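Looking after table linen and the table under it

Most marks on a dining table come from the same few things: hot dishes, damp glasses and grit caught under a mat. A cloth helps with all three if it is the right one and is kept clean. These notes are for ordinary cotton, linen and polyester cloths, and for placemats of the wipe-down sort.

Choosing a cloth

Measure the table and add 20 cm on every side for the drop. Any longer and people catch it with their knees. A heavier cloth hangs better than a thin one and slides about less.

Dark cloths hide gravy and red wine but show lint, flour and dog hair. White shows everything, but you can wash it hot and bleach it if you have to. Polyester needs hardly any ironing. It holds on to grease, though, and oily spots want washing-up liquid rubbed in before the cloth goes in the machine.

Put a felt or foam underlay beneath the cloth if the table is polished. Cut it 3 cm short of the edge all round so it doesn't show. An old blanket does the same job.

Creases

Fold lines are worst in cloths that have been stored flat in a drawer. Roll them round a cardboard tube instead, or hang them over a padded hanger. To get creases out of a cloth already on the table, mist it lightly with water in the evening, smooth it outwards from the middle with your hands and leave it overnight. Do this only with a waterproof layer underneath – damp felt on French polish leaves a bloom.

Iron dark fabric on the wrong side. Ironing on the right side makes shiny patches, and they don't wash out.

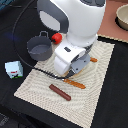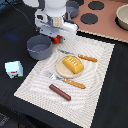

Placemats

Wipe both sides. Crumbs and sugar get underneath and act like sandpaper when the mat is moved. Cork-backed mats should be wiped with a wrung-out cloth and stood on edge to dry; if they are stacked wet they curl and smell. Woven ones can be shaken outdoors and brushed with a soft nail brush.

A placemat is not a trivet. Most will take a warm plate, but a pot straight off the hob needs something thicker. I use a square of slate with felt pads on the bottom. Jade Garside, who had the stall at Pisville market before me, swore by a folded tea towel on top of a tile, and that works too.

Stains

Candle wax: let it go hard, lift off what you can with a blunt knife, then put brown paper over the mark and press with a warm iron. Move the paper along as it soaks up the wax.

Red wine: blot, don't rub. Cold water from the back of the cloth, then a normal wash.

Turmeric: wash as usual and dry in the sun. It may take two or three goes. Mpho Mokoena tells me a paste of bicarbonate of soda helps with fresh marks, but I haven't had much luck with it on old ones.

Ballpoint: dab with surgical spirit on cotton wool, with kitchen paper underneath. Test the hem first.

White rings on the table itself

These are damp trapped in the finish. Rub gently along the grain with a little non-gel toothpaste on a soft cloth, wipe clean and wax. If the ring is dark, the water has got into the wood and you will be sanding.

Storing

Wash cloths before putting them away, even the ones that look clean. Leave out the starch, it attracts silverfish. Keep mats flat with a sheet of kitchen paper between each one. Turn everything over in January when the Christmas things go back in the cupboard, and check hems for loose threads while you are at it.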